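Compressed Air: What the Leak Survey Found at Plarngate
Maintenance Notes, 1 Dec 2018
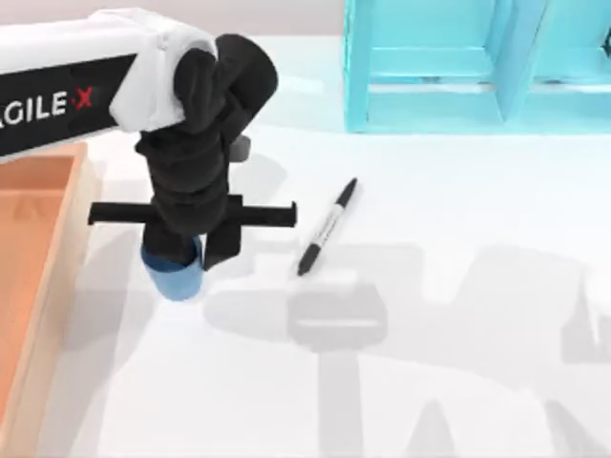
Compressed air remains the most expensive utility per unit of useful work at most of our sites, and leaks account for a large share of the loss. The survey at Plarngate was carried out over two night shifts, with production stopped and the main header held at normal working pressure. Illia Kravets led the work and wrote the report from which these notes are taken.

The survey used an ultrasonic detector with a parabolic attachment for overhead lines and a rubber-tipped probe for fittings at bench height. Each leak was tagged, given a number, and graded A, B or C by estimated flow. A total of 80 tags were hung. Of these, 11 were grade A, and those 11 were responsible for more than half of the estimated loss.

Most of the grade A leaks were not on the main header. The welded sections, installed when the east bay was extended, were tight. The losses were concentrated in the last few feet of each drop: quick-connect couplers with worn seals, filter bowls with cracked O-rings, and push-in fittings where the tube had been cut at an angle. Tube should be cut square with a tube cutter. Side cutters flatten the end and score the outer wall, and the fitting will leak from the first day.

Two condensate drains on the Retamal dryers were also found blowing continuously. Both were timer drains set during a humid summer and never adjusted. They have been reset for winter conditions and will be checked again in spring. Replacement with zero-loss drains has been priced at $454 per unit, installed, and is under review.

Before the repairs, the compressor ran loaded for 22 minutes of every hour with no production demand. Readers who want to repeat this test at their own site should proceed as follows. Close off all end uses but leave the drops open to the last valve. Let the compressor cycle normally and record loaded time and unloaded time over at least five full cycles. Divide total loaded time by total time. The result is the leak load as a fraction of compressor capacity. The method works only for machines on load/unload control; for variable-speed units, log flow or power instead.

Repairs to all grade A and most grade B leaks were completed without a shutdown, using the zone valves. The remaining tags are on the 400 line, which has no isolation valve upstream of the second tee. That work is held for the December outage, when a full-bore ball valve will be fitted at the same time.

Header pressure has also been reviewed. Brondwood has been running at a higher setpoint than any tool on the floor requires, apparently to make up for one undersized hose reel. The reel is to be changed first and the setpoint lowered afterward in small steps, with a day of operation between steps — operators should report any slow cylinders to the shift lead.

Skorkent will be surveyed next. Supervisors there are asked to send up-to-date piping drawings, marked with any drops that have been added or capped. Old tags should be left in place until the survey team has logged them.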